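# Acta da reunião de quinta-feira (ou melhor, as minhas notas passadas a limpo)

Começámos às 10h, com dez minutos de atraso por minha culpa, que não encontrava o cabo do projector. Presentes: a equipa da célula, as duas pessoas da Aredgate que nos dão assistência, a responsável de segurança do edifício e eu, que escrevo isto. A Stalton avisou que não podia vir e mandou perguntas por escrito (respondo-lhes no ponto 4).

## 1. O que se passou com a garra

Era o assunto do dia, por isso fomos logo a ele. Na tarefa do tambor, a garra deixou de abrir quando devia. O braço chegou à posição de pousar a baqueta, o programa deu o passo por concluído e os dedos continuaram fechados. A seguir veio o movimento de recuo e a baqueta foi atrás, a raspar na pele do tambor, até alguém carregar na paragem de emergência. Ninguém se magoou e o tambor também não ficou com marca nenhuma, felizmente!
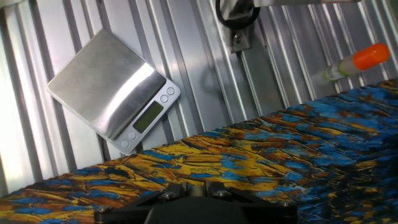 O que mais me preocupou, e disse-o na reunião, foi o registo. No ficheiro está tudo a verde: comando enviado, comando aceite, passo seguinte. Se só tivéssemos o registo para olhar, jurávamos que tinha corrido bem. A Aredgate explicou que o controlador da Pichler confirma a recepção da ordem, mas não confirma a posição dos dedos, a menos que se active essa leitura à parte. Nós nunca a activámos (eu nem sabia que existia, confesso, e não fui a única pessoa a fazer cara de espanto).

Houve ainda uma discussão comprida sobre a manutenção. O plano que temos na parede manda ver a garra a cada 3.000 ciclos; o papel que veio com a última actualização fala em 2.000. Andámos meses a seguir o número errado, ou pelo menos o mais antigo. A Aredgate vai confirmar por escrito qual deles vale. Até lá fica o mais baixo, sem mais conversa.

## 2. Segurança na célula

A responsável de segurança fez a pergunta que tinha de ser feita: quanto tempo passou entre a falha e a paragem? Cerca de 3 segundos, pelo que se ouve na gravação. Ela achou muito e eu também acho. A pessoa de serviço estava do lado do monitor e teve de dar a volta à bancada para chegar ao botão. Isto é um disparate nosso, de arrumação, e resolve-se com um segundo botão do outro lado.

Falou-se também da tentação de meter a mão. Parece que já aconteceu noutro turno: a garra prende, a pessoa vai lá e puxa a baqueta com o braço ainda ligado. Ficou decidido que não se toca em nada dentro da área de alcance sem pôr o braço em paragem e esperar pela confirmação no painel. Vale para toda a gente, incluindo quem está com pressa para acabar a série antes do almoço (e eu incluo-me na lista).

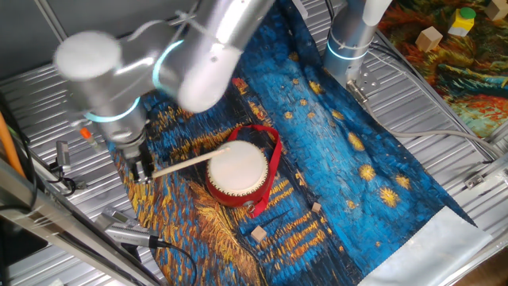 *Braço com a baqueta na garra, junto ao tambor vermelho.*

Alguém perguntou se valia a pena baixar a velocidade em toda a célula. Discutimos um bocado e não houve acordo. A equipa acha que basta reduzir nos movimentos de recuo logo a seguir a largar um objecto; a segurança preferia tudo mais lento durante um mês. Combinámos experimentar a primeira hipótese e voltar ao assunto em Março, com números na mão.

## 3. Repetição do ensaio

Queremos repetir a tarefa completa, agarrar e pousar, 28 vezes seguidas com a leitura de posição ligada. Se a falha aparecer uma única vez, pára tudo e a garra vai para a Aredgate. A proposta de fazer logo a seguir a série do projecto Zonudov foi recusada, e bem, que ainda nem sabemos se o problema é mecânico ou do programa. A baqueta começa sempre pousada no pano, longe da borda, e o programa só avança depois de ler os dedos abertos.
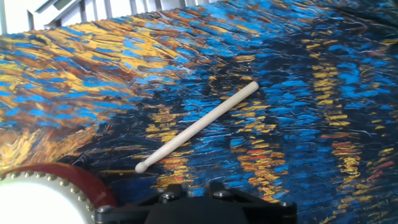 **Decisões e tarefas**

- Activar a leitura de posição dos dedos antes de qualquer novo ensaio (equipa da célula).
- Instalar o segundo botão de paragem (eu trato da encomenda).
- Confirmar por escrito o intervalo de manutenção (Aredgate).
- Reduzir a velocidade do recuo depois de largar e anotar cada falha, mesmo as que se resolvem sozinhas.
- Trocar a folha de manutenção da parede.

## 4. Perguntas da Stalton

Queriam saber se a falha atrasa a entrega. Atrasa, mas ainda não sei dizer quanto, e prefiro não inventar uma data. Perguntaram também se os dados anteriores continuam bons. Vamos rever as séries em que o objecto devia ter sido largado e comparar o registo com as gravações, uma a uma (vai ser uma seca, mas tem de ser).

Acabámos às 11h40. A próxima reunião fica marcada quando o ensaio estiver feito, e eu levo o cabo.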